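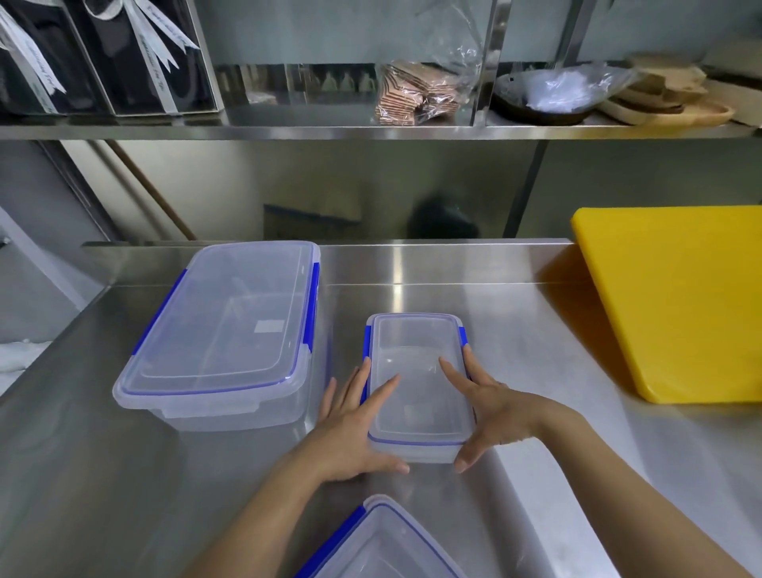
Small container between the hands, large one to the left with its label on the lid.

Last updated: April 8, 2022

Print this page | E-mail this page

Container day. I have put it off since December and the lids were getting away from me.

Method as follows. Every clip-lid container came off the racks and was sorted by footprint, then matched body to lid. The clear ones with the blue clips are the Pridano set, bought in two lots, and the lots are not interchangeable. The moulding changed slightly between them. A first-lot lid will sit on a second-lot body and both clips will close, but the short sides lift when you press the middle. I now check each one by laying a hand on either side of the lid and pressing down evenly before touching the clips. If it rocks, wrong lot.

Water test after that: 543 mL in each of the small ones, lid on, clips down, inverted over the sink for 2 minutes. Four failed. Two of those were grit under the seal and passed after a rinse. The other two have a flattened section at one corner and are demoted to dry goods. Mateja Grgić thinks the seals can be turned over and refitted. I tried it on one and it leaked faster. Will try again with the other once I find the thin spatula, which is the only thing that gets a seal out without nicking it.

The large ones are fine. I do not like how long they take to dry on the inside corners. Eight hours upside down on the rack and there was still a bead of water in one. Towel first, then rack, from now on.

Labels: kept to the lid, small white, one per container. Side labels go in the wash and come off in strips. The Balogh labels hold through a hot cycle but leave a grey film when peeled, and the film needs oil to shift. The Lukier ones peel cleanly but curl in the fridge. Staying with Balogh and accepting the film. Date and contents only, no initials.

The yellow cutting board went back upright against the wall. Laid flat it holds water underneath and takes on a slight bow. It is due for a scrape on one face, the knife marks are starting to colour.

Reorder: replacement seals, small size, from Grullov if they still carry them. Their catalogue lists seals by litre capacity, not by lid dimension, so I measured the groove as well and wrote it on the inside of the cupboard door. Lids are stored separately on edge, bodies nested, as before.

Left to do: the round tubs, and the bottom rack, where I suspect there are more lids without bodies.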